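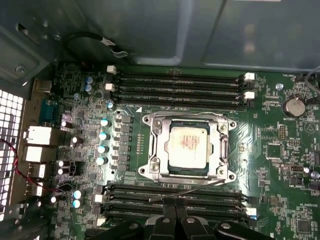 The hard part of taking a computer apart by machine is knowing when to stop pushing. Goltum, a software firm that writes control and planning code for electronics recovery, has spent most of its effort on that question, and the result is a task planner called Hundar.

Hundar does not hold a fixed script for each board. It holds a graph. Every part that can be removed is a node, and every edge says what must be gone before the arm may reach it. A processor is held by its socket frame, the frame by its lever, and a cable lying over a memory slot blocks anything that needs the slot clear. The planner searches the graph each time the perception layer reports a change, which keeps the search short and the code easy to test.

Perception runs in two passes. The first finds large items: sockets, slots, capacitors, the coin cell. The second looks only at the parts the planner has asked for and returns a pose with an error estimate. If the error is too large for the next motion, the arm moves to a new viewpoint and the pass is repeated.

"We used to run one big model over the whole view and trust it," says Ruaridh Cairns, who leads the perception work. "It was right on average. The average is no use when you are two millimetres from a row of capacitors."

Bare metal gives the most trouble. A load lever and a case panel reflect the same lights, and depth readings on both tend to drop out. Thermal paste is nearly as bad. A smeared heat spreader has no clean edge, so the software now ignores the top of the processor and fits its pose to the socket frame instead. Cables are handled as curves with a margin on each side. The planner may route over a cable but not through its margin.

Control is plainer. Force and position are read at 1000 Hz, and a contact monitor called Wuleo compares them with the values expected for the current step. When the two disagree for 16 samples in a row, motion stops and the arm backs out along its own path - the one route known to be free. Earlier versions tried to replan from the point of contact. They bent pins.

The test set, Stougaard, was frozen on 2020-02-01 and holds 2153 recorded attempts, each with the joint states, the force trace and the planner's log. Any change to the code is replayed against all of them overnight. A replay cannot show what a new motion would have done to a real board, so it serves mainly to catch decisions that differ from the old ones. An engineer then reads the differences by hand.

Cairns wants the graph to be learned from the recordings. For now it is written by people, in a text format with a strict checker, and a new board layout takes an afternoon to add. The next release is planned for July and will let one layout borrow nodes from another.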